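Layug break room gets its snack corner back

July 2025

If you've walked past the second-floor break room at the Layug building lately and wondered why people are hanging around in there again, I can tell you: the snack corner is open! I went up to see it before I'd even finished my morning email, which tells you where my priorities are.

For anyone who joined us after the winter, a little history. We used to have a vending machine by the stairs. It ate dollar bills, it hummed, and in January it quit for good with my pretzels hanging off the coil (I still think about those pretzels). The company that owned it hauled it off, and for months the closest cold drink was across the parking lot at the gas station, where you stand in line behind everybody buying lottery tickets.

Eduardo Bautista in the front office got tired of that walk and put in a request for 295 dollars to start up something simpler. No machine, no coins, just a table and some things to eat and drink, with a jar and a sign-up sheet next to it. The request went to Bamodum, who manage the building for us, and they said yes as long as nothing blocked the door and the trash got taken out every evening. Fair enough.

The table is one of those gray cabinet ones, flat on top and closed underneath, and it came out of the old Flusell office down the hall when they moved. I like it. It's a good height for standing and chatting, and you can wipe it down in one pass with a damp paper towel, as I found out after an incident with a bag of cheese puffs. Please do wipe it down. There's a roll of towels on the windowsill and a spray bottle under the sink.

Now the part you came for. Bottled water and chips go for a dollar, cans of soda the same, and granola bars are 45 cents each, a price Eduardo says he worked out with a calculator and will not be discussing. You can pay in the jar or write your name on the sheet and settle up at the end of the month. Prurkarine drops off the order every other week, and if you want something that isn't on the list there's a blank space at the bottom for requests. Somebody has already written "good chips," and I'd like to know what that person thinks of the chips we have.

I should say a word about empties, too. Cans and bottles go in the blue bin beside the fridge, with the caps back on the bottles. Snack bags go in the regular trash. I know it's easy to finish a bag, set it down on the table and wander back to your desk in the middle of a conversation (I've done it, I did it yesterday), but the next person along has no idea whether it's trash or somebody's lunch. Half-full bottles are the same story. If it's yours and you're coming back for it, put your initials on it. The marker is on a string, so it should be hard to lose, though I have faith in us.

The old machine sold something like two bags of anything a day toward the end, so nobody had high hopes. But the first order was gone well ahead of schedule, and the jar came out a few dollars over, which I take to mean people are rounding up. The plan is to put anything left over toward a new coffee maker. Eduardo has his eye on one that he swears will outlive the building, and if the jar gets to 1,000 dollars there's talk of a second fridge as well. That would take an awful lot of granola bars, but I'm doing my part.

A few people have asked whether the corner will be open on weekends. The room itself isn't locked, so yes, you can get in, but the order is sized for regular days and there may not be much left by then. Bring something from home just in case. And if you take the last cold soda, move a couple more into the fridge from the case on the floor. It takes ten seconds and you'll be somebody's favorite person that afternoon.

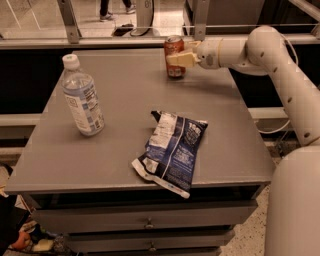

Rogelio Ambrosio wrote in to ask for seltzer, any flavor except grapefruit, and to say that he'd happily pay more than a dollar for it. He also thinks the granola bars should be moved up to eye level, and he wants it on record that he returned the marker.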